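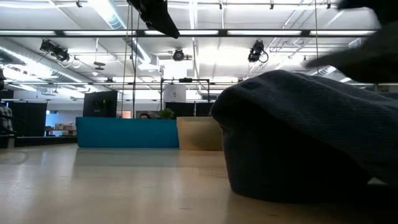
Dark navy knit fabric on a light wooden tabletop.

FOR IMMEDIATE RELEASE

Hunateo Boat Tours Adds Evening Seal Trips at Grendard Point

GRENDARD POINT — Hunateo Boat Tours will run evening seal-watching trips to the Plerkura ledges starting in May, the company said Thursday. The trips leave the Magyar Street dock at 5:30 p.m. and last two and a half hours.

Until now the company has offered morning departures only. It carried 1,492 passengers to the ledges last season, and 123 people were on the waiting list when the boats stopped running for the winter.

"People who work all day kept asking us for a later boat," said Roscoe Kincaid, owner of Hunateo. "The seals are out on the rocks at low tide whatever the hour, so we'll go when the tide suits and the light is still good."

Evening trips will be scheduled around low water, and some weeks will have only two or three sailings. The boat will stay at least 150 yards from the ledges and will idle its engine once it is in position. Drones, fishing gear and food for the animals are not allowed on board.

Tavion Holloway, the company's lead guide, will be on most of the evening sailings. He has kept a log of seal sightings at Plerkura for six years. His highest single-day count was 976, most of them gray seals.

"You hear them before you see them," Holloway said. "Once the engine drops they go back to sleeping, or arguing — mostly arguing."

Hunateo will also put $3,000 from early ticket sales toward new signs on the shore path, where walkers sometimes come too close to resting pups.

Tickets go on sale at the dock office and by phone. Children under five ride free but need a reserved seat. Trips canceled for weather will be rebooked or refunded in full.

Media contact: Roscoe Kincaid, Hunateo Boat Tours, Magyar Street dock, Grendard Point

###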